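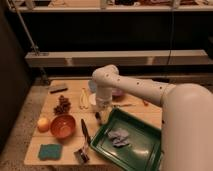 La mesa a medio recoger, con la bandeja verde y el paño dentro.

Preguntas frecuentes sobre recoger la mesa de la cocina (y sobre lo que le venden para hacerlo)

Respuestas de Baltasar Aranda. Última revisión: 14/08/2025

¿De verdad hace falta un método para despejar una mesa?

Lo dudo bastante. Llevo años leyendo métodos y casi todos dicen lo mismo con palabras distintas: saque lo que no va ahí y limpie. Lo que sí ayuda es decidir el orden, porque la mayoría empieza por pasar el trapo y acaba levantando el frutero cuatro veces.

¿Para qué sirve una bandeja, si lo que quiero es quitar cosas de en medio?

Esa misma objeción tenía yo. Una bandeja más es un trasto más, y si se queda en la mesa todo el día cargada de correo, llaves y pinzas de la ropa, mejor no tenerla. La uso solo mientras recojo. Va dentro el paño y después lo que tiene que cambiar de habitación, y se hace un viaje. Cuando termino, la bandeja se guarda de canto junto al horno.

Que sea de borde levantado. Las planas de servir quedan muy bien en los catálogos y dejan rodar las naranjas.

¿Vale la bandeja de Limico que recomiendan en todas partes?

Vale como cualquier otra de su tamaño. He tenido la de Limico y una sin marca del bazar, y no sabría decirle cuál limpia mejor, entre otras cosas porque las bandejas no limpian. Si ya tiene una fuente de horno vieja, use esa.

¿Paño doblado o arrugado?

Hay quien sostiene que el paño se dobla en cuatro y se va girando por caras limpias. Sobre el papel, impecable. En mi casa el paño vive hecho una bola en la bandeja y la mesa queda igual. Si está mojado, eso sí, tiéndalo al terminar, que arrugado y húmedo huele mal al día siguiente.

¿Y la esponja?

Para lo pegado y nada más. Sobre madera clara hay que escurrirla mucho y pasar el paño detrás, en el sentido de las tablas. No use el lado áspero. Me escriben de vez en cuando para decirme que su esponja «no raya». A los pocos meses me vuelven a escribir.

¿Por dónde empiezo?

Por la comida. El cuenco se queda en su sitio y lo demás se mueve a su alrededor: las uvas, los plátanos, la fruta redonda que siempre acaba en la esquina. Luego tazas y vasos. Luego lo que no es de cocina. El paño, al final.
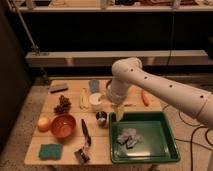 Con las tazas conviene no hacer trampas. Llevarlas del centro al borde de la mesa da sensación de avance, pero siguen ahí. O al fregadero o al armario. Mi vecino Myroslav Moroz defiende que una taza usada puede esperar en la mesa hasta la siguiente ronda de café, y con esa teoría junta media vajilla antes de comer. No le doy la razón, aunque reconozco que friega menos veces.

¿Puedo dejar toda la fruta junta en el mismo cuenco?

Puede. Los plátanos maduros aceleran la maduración de lo que tienen cerca, eso es cierto, pero si en su casa la fruta dura dos días no merece la pena montar una segunda estación frutal. Yo dejo los plátanos fuera del cuenco y las uvas en la nevera, sin lavar hasta el momento de comerlas. Las zanahorias, también a la nevera. No pintan nada en la mesa por mucho color que den.

¿Funciona el aceite Preltska para la madera?

Deja la mesa bonita el primer día. Lo probé en abril en media mesa y dejé la otra media tal cual, solo con agua y jabón neutro. En verano le pedí a la familia que señalara la mitad tratada y hubo división de opiniones. Si su madera está seca y áspera, un aceite apto para contacto con alimentos le vendrá bien, el de esa marca o el de otra. Si no lo está, se puede ahorrar el gasto.

¿Cuánto tengo que gastarme?

El lote de organización Prika que me mandó enlazado una lectora costaba 104 euros: separadores, cestillos y una guía impresa. La guía recomendaba comprar más cestillos. Con una bandeja, un paño de algodón y una esponja se arregla cualquier mesa de cocina que yo haya visto.

He leído que hay que recoger la mesa cada dos horas. ¿Es así?

No conozco a ninguna persona que lo haga y siga teniendo ganas de cocinar. Una vez después de comer y otra antes de acostarse. Si vive con niños pequeños, con la de la noche va servido.

¿Qué hago con las cosas que no tienen sitio?

La pregunta seria de esta página. El cepillo, el vasito de metal que apareció en una mudanza, la cuchara suelta. La respuesta habitual es «busque un hogar para cada objeto», y suena estupendo hasta que abre el cajón y está lleno. Pruebe a sacar antes algo de ese cajón. Si no encuentra nada que sacar, probablemente el objeto de la mesa es el que sobra.

No me convencen las cajas de «cosas pendientes». La mía estuvo pendiente 344 días, con la fecha apuntada en la tapa, y al abrirla tiré casi todo.

¿Y el curso Lehtinen de orden doméstico?

No lo he hecho. He leído el temario, que le dedica un módulo entero a la encimera y otro a «la relación emocional con la mesa». Quien lo haya terminado y note diferencia en su cocina a los seis meses, que me lo cuente y lo añado aquí con mucho gusto. De momento no ha escrito ningún alumno.

¿Se puede limpiar la mesa con vinagre?

Diluido y de tarde en tarde, sin dejarlo encharcado. En piedra, nunca. Para la grasa va mejor el jabón de platos.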